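Last updated: 20 Nov 2021

CABLE BOX AND PACKING TABLE CHECK
Site: Trestlow, ground floor
Checked by: Bhupendra Upadhyay
Copy to: Amparo Garrido, Flultberg office

Marks used: OK / Attention / Not OK. Comments are written after each group.
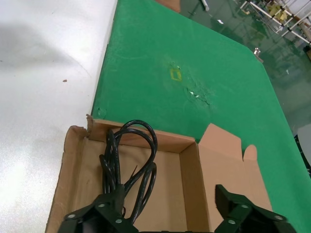
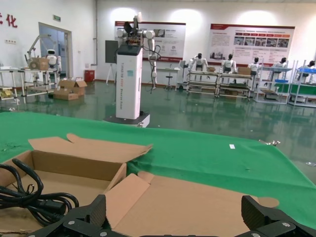
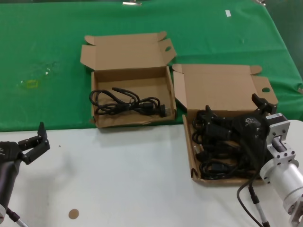 Power cables must be looked at over the full length before they go into a box, and this is the point where I am least satisfied. Many people check the plug, find it good, and put the cable away without looking at the rest. In the box where one black cable lies alone in loose loops, I can follow the cable with my eyes and I would see a cut quickly. The other box is filled with a tangle of cables and plugs, and for this one I can not give OK before every cable is taken out and laid straight. Please do it on the table and not inside the box.

1. Cables
1.1 Jacket without cuts or flat places: Attention (single cable OK, full box not checked)
1.2 Plug pins straight: Attention, same reason
1.3 Loops loose, no sharp bend: single cable OK, full box Not OK
1.4 Label with check month on each cable: Not OK. Last labels were printed in January, 17 are left in the drawer.

Comment: maximum 2 cables in one box, as we agreed with Chaudhary. I know it needs more boxes.

2. Boxes
2.1 Bottom firm: OK
2.2 Walls and corners: Attention. One corner is torn and the edge is frayed. Can be used for storage, but not for sending to Bemness.
2.3 Flaps fold back fully when open: OK

3. Table
3.1 Green cloth flat and held with clips: OK
3.2 Cloth clean: Attention. Small debris, one stain, one white scrap. Brush it before the next packing.
3.3 Free passage to the door, 900 mm: OK, measured

To be closed in 7 days: 1.1, 1.2, 1.3, 1.4, 3.2. Amparo, please write your initials beside each line when it is finished, also if the result is still Attention.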